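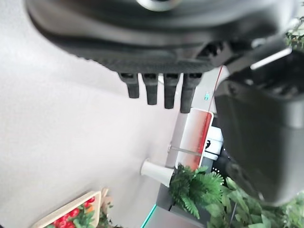 Skilalus hand and camera trials, gallery 3

Posted by Lucyna Lis, 2025-12-26

We are comparing end effectors and camera positions for a produce-handling task: reach into a display crate, close on a bunch of grapes, lift, and set it down in a second crate. Two setups are under test. One is a two-arm humanoid with multi-fingered hands and a view from the head. The other is a gripper with a small camera at the wrist. Both run on the same Drornon controller, and the operator works from the recorded views only, without looking across the room.

The wrist view gives good detail at short range and very little context. The gripper body takes up a broad strip on the right and is out of focus at any useful working distance. Objects behind it have to be found by moving the arm. Czesław Mazurek has asked for the mount to be rotated 40 degrees and moved 19 mm outboard. The bracket is drawn and has not been cut yet.

The head view has the opposite problem. It is wide enough to hold both arms and the feet, and the curvature at the edges makes distances near the bottom corners hard to judge. Operators tend to overreach on the first few attempts and settle down after that.
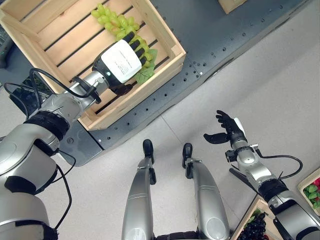
Finger closure is set by current limit, one value for all digits. On a crate with a slatted floor the thumb is the difficult part. It has to pass under the bunch, and if the approach is too steep it meets a slat first. The Wurgate profile comes in lower and slower and is the default for now. The Aguiar profile closes sooner, saves time on firm objects, and marks grapes. We stopped using it on fruit in June.

The idle arm is parked with the hand up and open. An earlier park pose had it lower, where the cable loop could catch on a crate rim.

Shelf height was added as a variable in this round. Tilted crates bring the front of the pile closer and leave the back slats as the limit on how far the fingers can travel. 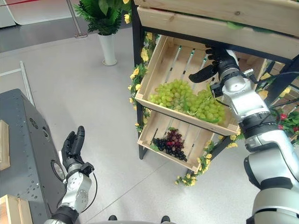 Right hand at the back of the upper crate, green grapes; left hand held open. Head view.

Reaches to the back of a crate are scored separately from reaches to the front. Each operator does 8 per crate, alternating setups, with the controller restarted between blocks. Scores are entered by a second person from the recordings.

Still open: cable routing at the wrist, and whether to show both camera views on one screen. Gallery 4 will cover the rotated mount.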